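Is Hikeleck Really a Beach Town? A Report on How a Small Resort Sells Itself

Tourism and Place, second-year project
Submitted 31st December

1. Why I picked Hikeleck

Every brochure I collected for this project says Hikeleck is a beach town. The bus shelter says it, the banner over the main street says it, and the regional visitor guide says it twice on the same page. I had been there as a child and mostly remembered the car park, so I wanted to see whether the label held up when a person walked around with a notebook.

The project asked us to choose a coastal place, compare its promotional material with what is on the ground, and say how far the two agree. I stayed in Hikeleck for part of September, which the guide calls "the quiet shoulder of the season". I would call it closed. That matters for what follows, and I come back to it under the limits.

2. The setting

Hikeleck sits on the south side of the Irnavier inlet. The older part of town is built along the inlet and faces the water there. The ocean beach is on the other side of a low ridge, and you can't see it from any of the main streets. Between the two is a belt of pines, planted to hold the sand, with holiday houses dug in among them.

The brochures give the walk from the centre to the beach as 2 minutes. I did it several times at a normal pace and it took me 20. The short figure might be true from the last row of houses before the dunes, but no brochure says that is where it starts. I asked at the visitor desk and was told it had "always been on the leaflet".

3. What the promotional material says

I read everything I could pick up for free, along with the town's own website and the signs at both ends of the promenade. The same words turn up again and again: golden, unspoilt, family, fresh. The photographs are nearly all of the beach, taken from low down so that the houses don't show. The inlet, which is where the people who live there seem to spend their time, gets one small picture of a jetty.

Food gets a lot of room as well. Hikeleck is said to have a "proud seafood tradition". There is one fish shop, and it does sell local mussels and flounder, and they were good. The other places I found open were a bakery, a pizza counter and a pub with a laminated menu. The fish on that menu was described as "imported" in small print at the bottom. I don't blame the pub for this. I do think "tradition" is a big word for one shop.

4. What I found on the ground

The beach is wide and clean, and I have no quarrel with "golden" if the sun is out. "Unspoilt" is harder to accept. The northern end has a sea wall, a toilet block, a kiosk and a sealed lot with room for more cars than I saw in the whole town. The southern end is much emptier, but the path to it was fenced off while I was there, with a sign about dune repair that gave no finish date.

The inlet side surprised me. It has good footpaths, shade from a row of old plane trees, benches that people were using, and a colourful line of boat sheds. A ferry named the Drelum crosses to the far bank when there is demand. In September that seemed to mean when the skipper felt like it, but I got across and back and it was the best hour of my stay. The website does not mention the ferry at all.

Permanent residents number some 1,000, going by the welcome sign. I could not find a figure for summer that I trusted. The visitor guide has one, with no source given, and a different one on its back cover.

5. Where visitors stay

There are three kinds of lodging: the holiday houses in the pines, a caravan park, and a few guesthouses near the inlet. I stayed in a guesthouse called Sisodia, which advertises "ocean living". It is on the inlet side and the view is of the inlet.

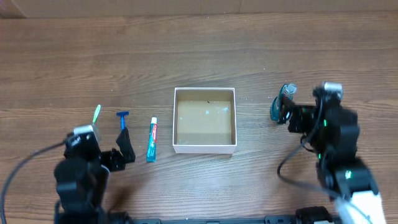 Lodging in Hikeleck is sold on extras, and I looked at these more closely than I had planned to, as the room listings say so little about the rooms. "Full amenities" is the usual phrase. It covered soap in one listing, soap and a hair dryer in another, and in a third nothing that I could pin down from the text. Guests are told to bring their own beach towels in every case. A tube of toothpaste and an open white box on a wooden tabletop would pass as an amenity by the loosest of these listings, and I doubt a visitor choosing between guesthouses learns much from the word. Price did not help me sort them either. The dearest listing had the shortest description and the most adjectives.

The caravan park was the most straightforward of the lot. Its sign lists showers, a laundry, power and a playground, and all four were there.

6. How far the two agree

My view is that the brochures are accurate about the beach itself and unreliable about nearly everything around it, mainly distance, food and opening times. They also leave out the inlet, where the town's own character is easiest to see. I was told at the visitor desk that beaches bring people in and inlets don't. That may be right, but I was shown no survey to back it up, and when I asked for one I was given another brochure.

7. Limits of this report

I visited outside the main season, so my remarks on closed shops may be unfair to the town in summer. I spoke to people who happened to be about, which is a poor sample. I did not get onto the southern beach. My walking time depends on my legs, though I tried it by both routes and neither came close to the printed figure.

If I did this again I would go in January, stay in the pines, and carry a watch and the same leaflets. I would also ring ahead about the ferry.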